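About Comport

Hello, and welcome! Comport is a small studio with a big, high-ceilinged room and a lot of love for simple tasks done by hand. Intan Mangundap opened it in October with 8 people and one idea — that picking up a little thing and setting it down well is worth practising.

We do most of our work standing at round wooden tables, where you can get at things from any side. 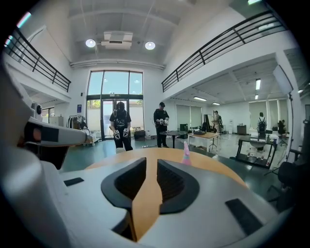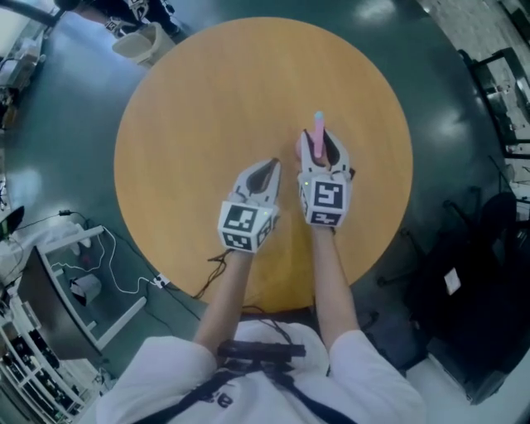 A small pink piece with a pale tip, at the round table

Sessions run in groups of 6, and we've now held more than 80 of them. Some days it's one small object for a whole morning, and we still come out chatting about it! Our collection of bits and pieces has reached 700, all kept in labelled tubs by our friends at Wemel.

Come and see us on any open day. Tea's on, and there's always room for another pair of hands.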